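**Ulloa branch library to stay open until 8 p.m. from June**

The Ulloa branch library will extend its evening hours starting in June, after a four-month trial that brought in more visitors than the branch had planned for.

The building will close at 8 p.m. on weeknights instead of 6. Weekend hours stay the same. The children's room will still close at 6, and story time is not affected.

Branch manager Javiera Insaurralde said the later hours were requested mostly by people who work in Drendell and get home after the old closing time. The trial logged 1022 visits between 6 and 8 p.m., with the busiest evenings in the last month.

"We had people waiting in the parking lot to return books and then finding out they could come in and sit down," Insaurralde said. "Once they knew, they kept coming."

The town will pay for the added hours out of the existing library budget. Two part-time desk positions will be filled before the change takes effect. Applications are at the front desk and close at the end of the month.

## Study rooms and printing

Both study rooms can be booked for evening use, up to two hours at a time. Bookings can be made by phone or at the desk, and a library card is needed. Printing will stop 15 minutes before closing so the machines can be shut down.

The parking lot on the Treltach Street side will stay lit until the building is locked. The rear entrance will be closed after 6, and visitors should use the front door.

## Book sale

The spring book sale is being packed up this week. Unsold books go to the Drendell senior center, and 158 of them have already been set aside in large print. Anyone with spare boxes or packing tape can leave them at the front desk during open hours.
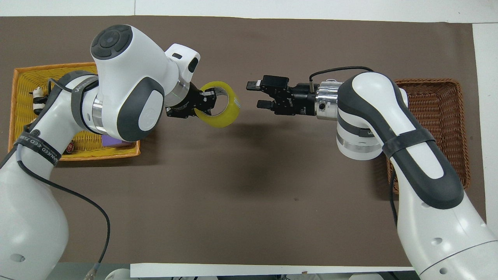

## Holds and returns

Holds will be kept on the shelf for seven days, as before. The outside return slot is open at all hours, but DVDs and items from other branches should be handed in at the desk.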